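Nabila Sumampouw: ok so we've had both hands on loan for a few weeks now and I owe some of you a comparison, so here goes, thread, it's long, get a snack

Nabila Sumampouw: the contenders: the Dilinell two-finger gripper, our old faithful, and the Prilarero hand, which has a lot of fingers and a lot of opinions. Same arm, same controller, same wrist mount (well, same mount after I re-drilled it, sorry Omar)

Nabila Sumampouw: swapping first. Dilinell: four screws, one connector, done before the kettle boils. Prilarero: 13 screws, two of them under a cover you can't get off with the arm at rest. I have a special bent hex key for it now and I will fight anyone who borrows it

Nabila Sumampouw: the Dilinell opens to 75 mm and that's your lot. Mugs by the rim, fine. Anything fat and round, you're going in sideways and hoping. The fingers on the Prilarero just sort of... go around things? First time it closed on a tennis ball I made a noise

Nabila Sumampouw: BUT. Thin flat stuff. Two-finger wins and it isn't close. Playing cards, a sponge, a folded cloth, the Dilinell slides under an edge and pinches. The big hand wants to mash it. I've tried three different thumb presets and they're all a little bit mashy

Nabila Sumampouw: someone asked about payload. Rated 700 g in a full wrap, and I believe it. Fingertip pinch is a different story and I wouldn't hang anything I liked off it

Nabila Sumampouw: controller stuff, skip if you don't care. The Dilinell takes one number, how open do you want to be. Lovely. Boring. The Prilarero driver wants a target for every joint and if you send them too fast it drops commands without telling you!! I lost a whole afternoon to that. Omar Chidiac found it by reading the log out loud in a silly voice

Nabila Sumampouw: (fix was to slow our publisher down and only send when something changed. If you have the Atanasov controller board you may not hit this at all, the folks at Dindham say theirs never did it)

Nabila Sumampouw: cameras! We had a wrist cam with the two-finger and it was great, you could see right between the fingers. With the big hand on, the wrist cam mostly shows you knuckles. So for the Prilarero runs we're leaning on the head view and looking down at the table

Nabila Sumampouw: and about the table. I picked glass. I know. Everyone told me. Depth goes straight through it in places and you get the rug instead, plus there's a nice fat glare spot that moves whenever the head does

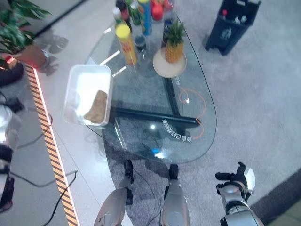 Nabila Sumampouw: so the thing I'd change first is the approach height. Right now we come down from well above, the fingers curl early, and anything tall gets nudged by the pinky on the way in. Omar wants to come in low from the side instead. I think he's right but I'm making him prove it

Nabila Sumampouw: also crowding. One can on its own, the big hand is a dream. Put a bottle right beside it and suddenly all those fingers need somewhere to go. The skinny old gripper doesn't even notice the neighbors

Nabila Sumampouw: would I buy the Prilarero? For bottles and cans and odd lumpy shapes, yes, tomorrow. For the flat stuff I'd want the Dilinell back on, and I'd want a quick-change plate so I never see those 13 screws again

Nabila Sumampouw: next up is pinch presets with the rubber fingertips, they're in the mail. If you've run the Prilarero with any kind of fingertip cover tell me what you used and whether it peeled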